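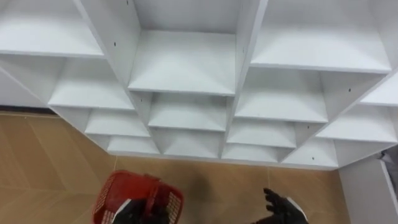
Kukden open shelving in white, seen from above.

Kukden Open Cubby Shelving

White, matte finish. Open compartments, no doors. Sold by Cilach.

Kukden is a modular shelving unit for hallways, workrooms, shops and classrooms. It is made up of horizontal shelf boards and vertical dividers that form open boxes. The boards don't all line up from one section to the next, so you get compartments in different sizes next to each other. Big items go in the large ones and small items go in the narrow ones.

The panels are smooth and have no pattern or grain. The front edges are plain. There are no handles, rails or trim to catch sleeves or bag straps.

Size and load

Compartment depth: 40 cm
Longest shelf board: 1430 mm
Maximum load, short shelf: 30 kg
Load figures are for weight spread evenly over the board. Put heavy things such as paper stock or tools on the bottom shelves. The long boards will take folded textiles, boxes and baskets, but don't stack books from end to end on them without the extra divider (see Accessories).

What people keep in it

Shoes and bags near a front door. Yarn, fabric and paper in a craft room. Towels and spare bedding. In shops it is mostly used for folded clothes and boxed goods, and the Starnberg store uses one for returns waiting to be sorted. Because the compartments are open you can see what is in them without pulling anything out, and you will also see the dust, so plan on wiping it down now and then.

If you want to use baskets, measure the compartment first. Openings differ across the unit and a basket that fits one will not always fit the one next to it. Leave a little room at the sides for your fingers.

Putting it together

Two people should do this. Lay the panels out on a blanket or flattened cardboard so the faces don't get scratched. Start with the bottom shelves and the lower dividers, then work up one level at a time. Leave all the fasteners slightly loose until the last board is in, then go back and tighten from the bottom.

The unit has to be fixed to the wall. Brackets are in the box, wall screws are not, as the right kind depends on your wall. On tile floors, check that it stands level before you fix it. Grout lines can make one corner rock – the adjustable feet will take care of small differences.

Cleaning

Use a soft cloth with water and a drop of dish soap, then dry with a clean cloth. No scouring powder, no steel wool, no solvent cleaners. Pencil and shoe marks come off with a damp melamine sponge if you go easy; pressing hard will leave a shiny patch on the matte surface. Wipe up spills along the joints right away.

Accessories

Extra divider, white. Goes under or on top of a long board.
Fülöp shelf liner, cut to length, sold by the roll.
Felt pads, for anyone who wants to set the unit on wood flooring.
Replacement fastener bag. Give the number on the front of your instruction booklet when you order.

Ordering and delivery

The unit ships flat in several cartons. They may not all come on the same truck, so please check the carton labels before you start building. Delivery is to the front door of the building. Carrying upstairs can be added at checkout.

Orders placed before the end of April ship with the extra divider included. Damaged panels can be replaced one at a time – send us a photo of the panel and the carton label and keep the packaging until you hear back.

For shop and school orders, or for layouts that go around a corner, ask for Miklós Kovács at the Starnberg store. He can draw up a plan from your wall measurements.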